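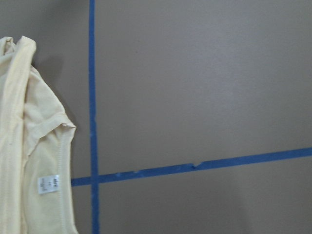 Equipment plan: second folding cell

The July budget round includes a request for a second garment handling cell at the Candatdale site. The request covers two arms, two parallel grippers, a wrist camera on each arm, one overhead camera, the table and its framing. Spare parts and table covering are listed as separate lines this time. In the first request they were folded into "miscellaneous" and the line was overspent before the cell was running.

Two suppliers have quoted. Stiner offers the arms and controllers as a package, with delivery in 6 weeks. Karagiannis quotes the arms alone at a lower price, and the framing would then have to be ordered from a separate shop. The difference narrows once mounting plates, cable sets and the extra purchase order are counted. The comparison sheet is on the shared drive, under equipment.

Grippers are the item most likely to change. Two-finger parallel grippers do acceptable work on a T-shirt laid out flat, where each arm can take one side of the shirt. They are less suited to thick seams and ribbed collars, where the fingers have to open wider and the approach angle matters more. The plan is to buy the same type again and hold back enough money for one set of softer fingertips per arm – the bodies can stay as they are.
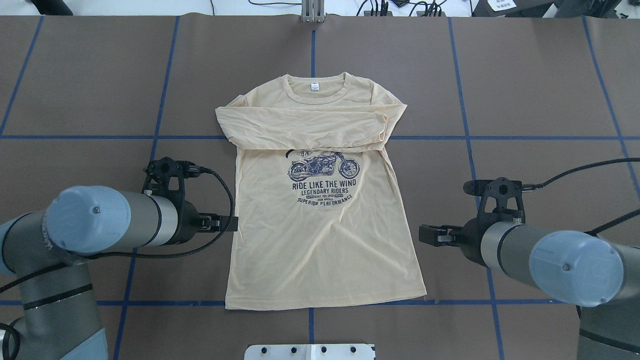

Prodromos Stefanou asked whether one arm and a fixed clamp would do the same job for half the money. For a single fold along a known line, it probably would. For garments that arrive in a heap, the second arm is needed to spread the cloth before any folding starts, and a clamp cannot follow the fabric. The request therefore stays at two arms. A clamp version has been costed and is attached as option B.

Consumables are small but regular. The table is covered in brown paper and marked out with blue tape, and both wear. The plan allows for a full change of paper and tape every 4 weeks. Test garments come from Stiltex in mixed sizes and colors, 1000 pieces per order, which should cover both cells through the end of the budget year. Printed and plain shirts are ordered together, as the vision software has to cope with both.

Floor space needs a decision before the order goes out. Each cell takes the table itself, a desk alongside it for the teach pendants and keyboard, and a chair's width on the open side for the operator. Power adapters and loose cables have so far been left to find their own route. The new request includes cable trays along the frame rail and one wall-mounted holder per pendant. 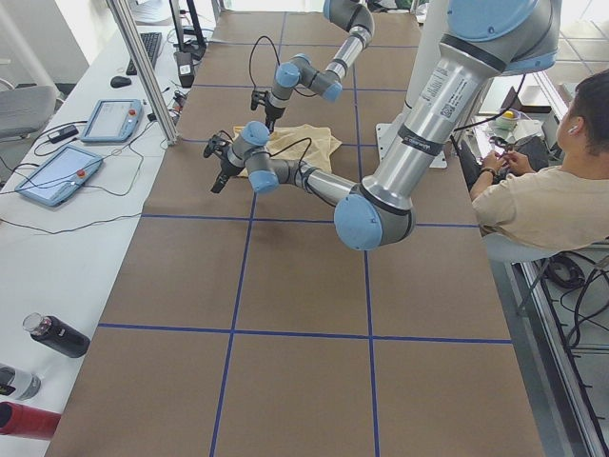 Operator hours should be in the same table as the hardware, according to Kyriaki Manolakis, or the second cell will be approved and then stand idle. Her point has been taken into the draft. Staffing is now shown as its own row, at one operator per cell per shift, with training time counted separately. If only one operator can be funded, the arms will still be ordered but the garment order will be cut back to match.

Maintenance is quoted per arm per year by both suppliers. Stiner includes joint inspection and a loan arm during repairs. Karagiannis charges for the loan arm by the day. Neither contract covers grippers or cables, so one spare gripper and one spare cable set are in the request for each cell.

Comments on the draft go to the equipment mailbox. Changes to quantities need a revised quote attached, and changes to the floor plan need the new dimensions marked on the drawing.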